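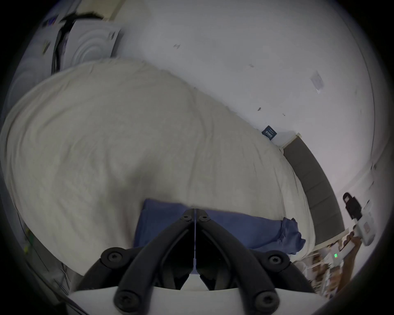

I fold T-shirts on the bed. I have a table for it, but a mattress is wider, and a duvet holds cotton in place better than a varnished top does. In February I went through the whole wardrobe this way, 68 pieces, and changed the method twice.

The first change was the surface. A rumpled duvet puts its own ridges into whatever is lying on it, so I now pull it toward the headboard before I start. It doesn't need to be flat, only flat over an area a bit larger than one shirt.

The second was the grip. Thin jersey stretches on the bias. If you pick a shirt up by the middle of the hem, the side seams drift and the fold comes out as a trapezoid. Hold it by two points on one edge, apply light tension, lower the far part first, then let the near edge down.

We use cookies to improve your experience on this site. Accept | Manage preferences

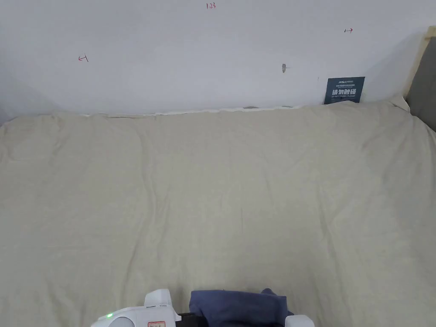 Filed under: Bedroom / Walls

The wall behind the bed still has the red marks on it, two short lines with bars at the ends and 1.23 written higher up between them. The hook is staying where it is until I decide on a shelf. I looked at the Remier, which is 100 cm long and 12 deep, and at a longer Katenside. Either would take folded shirts in a single row. Neither would take the duvet, which goes in a Coelho bag under the window in summer.

Back to folding. Sleeves go in first, then the sides to the center line, then thirds from the hem up. Heavier cotton, 200 gsm and over, takes halves better. Smooth outward from the middle with the side of the hand.

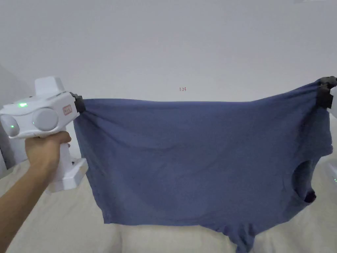
Belmiro Pacheco wrote in to say that thirds are wrong for anything that goes in a drawer on edge, and that he folds in quarters and stands them with the neck down. I tried it in a Risari drawer. The quarters stood up, but the older shirts slumped when the row was half full. I have kept thirds for those and moved the newer ones to quarters.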